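El frío que llegó a Brusitz

Tiempo de lectura: 4 minutos

Imprimir | Enviar por correo electrónico

Antes de tener nevera, las familias de Brusitz guardaban la leche en el pozo, dentro de un cubo atado con una cuerda.

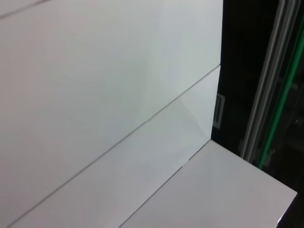

La cuerda se cambiaba cada año en abril, y quien la dejaba pudrir perdía la leche y también el cubo. En verano se compraba carne solamente para el mismo día. El resto se salaba, o se cubría con grasa en ollas de barro.

La primera nevera del pueblo la tuvo la familia Spahić. La trajeron desde Edville en un carro, por 12 kilómetros de camino malo, y durante semanas los vecinos pasaron por la cocina con cualquier pretexto. Algunos pedían hielo para una fiebre — otros pedían hielo sin tener fiebre.

Después cambió la comida misma. La mantequilla dejó de ser tan salada, y mi abuela se quejó de esto hasta el final de su vida. La sopa del domingo duraba ahora hasta el miércoles, cosa que a los niños no nos gustaba nada.

En el valle de Skavier, donde la electricidad llegó 11 años más tarde, todavía se encuentran ollas de grasa en las bodegas. Yo probé allí una carne conservada a la manera antigua. Era muy oscura, muy fuerte, y pedí un segundo plato.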